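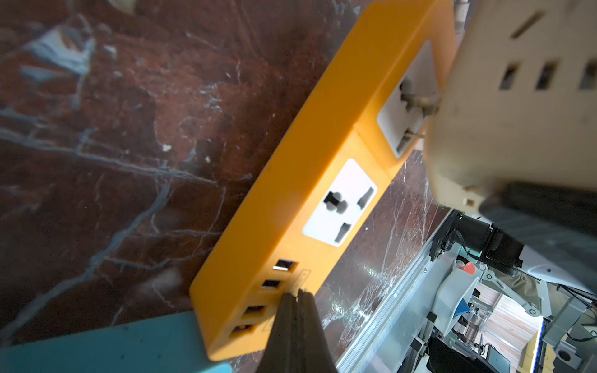 Yellow power strip with an adapter on its way into one of the sockets.

Taming the kitchen corner where everything gets plugged in

I love a tidy worktop, and the biggest change I ever made to mine was sorting out the plugs! It took me one evening in June and a roll of masking tape.

Start by pulling everything out and writing a label for each lead. Stick it near the plug, folded over like a little flag, so you can grab the toaster's without switching off the radio.

Next, look at what you're running. Anything that heats up (kettle, toaster, slow cooker, iron) goes straight into the wall. My old toaster is 1,100 watts and my travel kettle is almost double that - two of those on one strip is asking for trouble. Phones, the radio and the scales charger are perfectly happy sharing.

Keep strips well away from the sink and the hob, and never under a tea towel. If a plug feels warm or wobbles about, stop using it.

For crumbs, switch off at the wall, unplug the lot, then go round the holes with a dry, soft paintbrush. No sprays, no damp cloths!

Long leads? Wind them in a loose figure of eight and hold with a strip of old tights - softer than wire ties, and you'll have enough for the whole house.

Ornella Leone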